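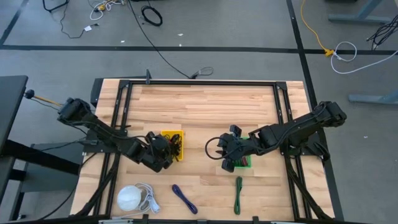
Talk notes, evening session. Forty-five minute slot, lights half down, handheld mic if they have one.

(Wait for the door to shut. Water. Start.)

Good evening everyone. I'm going to talk about moving house, and more to the point about what happens to all your stuff when you do it. I've moved nine times as a grown-up and I was bad at it for most of them. I ran Canaritz, a little removals and storage firm, for a good long stretch after that, so I've also watched a lot of other people be bad at it, and some people be very good at it indeed, and it's the good ones I want to steal from tonight.

Quick show of hands, who's moving this year? Who moved last year and still has boxes taped up? (Always more hands for the second. Let them laugh.)

So, first bit. The lists.

Everybody makes a list of things to pack. Hardly anyone makes a list of things to unpack, and that's the one you'll want at nine at night when you can't find a towel. I do mine by evening. First evening: kettle, mugs, bedding, loo roll, phone charger, whatever the cat eats. Second evening: pans, a lamp for each room, clothes for work. After that I stop, because after that you're tired and you'll do it in whatever order you like anyway.

Write the evening on the box. Big letters, on the side, never on the top. You stack a box and the top's gone, you can't read it. I must have said that to every customer we had and they still wrote on the top. I still catch myself doing it!

(Slide on to the box sizes.)

Boxes. Small for books. I know you know. But you get to the last shelf, you've run out of small ones, there's a lovely great big one sitting there and you think, well, I'll only half fill it. And then you fill it. We had a customer moving out of a flat in May, top floor, no lift, and she'd put a whole set of encyclopaedias in a tea chest. It took two of us and a lot of language. She'd labelled it "light things" because the lampshades were in there too, on the top.

Big boxes are for duvets, cushions, coats, lampshades without the encyclopaedias. Medium for nearly everything else. If you can't pick it up with your back straight and carry on a conversation, take something out.

Tape: along the seam, then across it, then stop. I've opened boxes that needed a bread knife.

(Check time. Should be ten minutes in. If over, skip the wardrobe story.)

The wardrobe story. My third move, I'd measured the van and I'd measured the wardrobe and I was ever so pleased with myself. I hadn't measured the stairs. The wardrobe lived in the hall for four months. We hung our coats in it and told visitors it was a cloakroom. So: measure the narrowest place the thing has to pass through, and measure the turn at the top, and don't forget the banister sticks out.

Second bit. Getting rid.

I'm not going to tell you to throw everything out. I like things. I've got a drawer full of keys that don't open anything. But moving day costs you by the cubic foot, whichever way you do it, in money or in knees, and it's worth knowing what you're paying to carry.

What I do is go round with a pad, a room at a time, and write down only what I'd miss. Then I look at what's left off. It's a strange feeling, the first time! Sheds are the worst. Lofts people expect, they've been dreading the loft for years. The shed ambushes them. Half-tins of paint for a wall that's been knocked down. We cleared a shed once with 328 flowerpots in it, and I only know that because the owner had counted them himself and wanted them all to arrive.

They did arrive. He rang up to say so. Nice man.

Ask early about the council tip, by the way, some of them want you to book and some won't take a van at all. Charity shops will often collect a sofa but they'll want to see the fire label, so don't cut it off because it itches.

(Drink. Slide.)

Third bit, storage. This is the bit I usually get asked about afterwards so I've made it longer than it was.

When I started we used a unit at Somboon, on the old trading estate, which was a shed really, concrete floor, one bulb. Later on we moved over to Besomex and it was cleaner and cost us twice as much. Customers asked me which was better and I'd say it depends what you're leaving there. A dining table doesn't care about the bulb. It does care about damp.

Things I'd want to know before I signed:

How do I get in, and when? Is it any day or do I have to ring?
What's the notice to leave?
What happens to the price after the first few months? The first few months are nearly always cheap.
Am I covered by their insurance, or do I have to buy my own, and what does it leave out?
Can I stand in the actual unit before I pay? Sniff. Put your hand flat on the wall.

Then when you load it, leave yourself a path down the middle. It looks like wasted space and you'll be tempted. Leave it. You will want the Christmas box and it will be at the back, it's always at the back. Keep mattresses flat if you can, on their side if you can't. Fridge door wedged open with a folded tea towel. Wooden furniture up on battens, with an old sheet over it. Plastic sheeting sweats, I've seen a good sideboard come out with a bloom all over it after one winter under polythene. It came up with wax but it took a weekend.

And make a plan of the unit. A drawing, nothing fancy, back of an envelope. Tape a copy inside the door and keep one at home.

(If anyone asks about Grirneo: yes, the crates are good, yes, they nest, no, I don't get anything for saying it. Hire them. A family house can use up to 200 and then where would you put them.)

Fourth bit, the day.

Eat breakfast. I'm serious. Park your own car in the space you want the van to have, the night before, and move it when the van turns the corner. Tell next door. Take the meter readings and write them on your hand if you've got to.

One person stays at the old end till it's empty and one goes ahead to the new end and stands in the hall pointing. The pointing job is harder than it looks. Stick a number on each door, stick the same number on the boxes, and then you needn't point so much. Children do well with a job, and carrying the toy box into the right room is a fine one. Dogs do better at somebody else's house.

Walk round the empty place before you lock up. Open every cupboard. Look behind the bathroom door (dressing gowns!), look in the oven, look on top of the kitchen units. Then the shed again.

Make the beds first when you get there. Before the kettle, even. By the time you want them you won't have the strength to find the corners of a fitted sheet.

(Should be at thirty-five minutes. If early, do the piano. If late, go straight to costs.)

The piano. Don't move a piano yourself. That's the whole of it, but I can stretch it out if there's time: the uncle with the strong back, the plank, the rockery, the price of the new rockery.

Costs. Get three quotes and get them to come and look. A quote over the phone is a guess, and the person guessing doesn't know about the shed. Ask if it includes packing materials, ask what they charge if the keys are late, because the keys are often late. I put our prices up in 2000 and lost hardly any work over it, which taught me people were more worried about their glasses than their money. Midweek is cheaper. The end of the month is dearer and everyone's tempers are shorter.

Handout is on the table by the door, the unpacking list is on one side and the storage questions on the other. Copy it, pass it on. It's dated 4 July 2002 so if you pick up an older one with the orange border, bin it, the phone number's wrong.

Questions. Repeat them into the mic for the back row. Somebody will ask about moving tropical fish. Long answer, leave it till last.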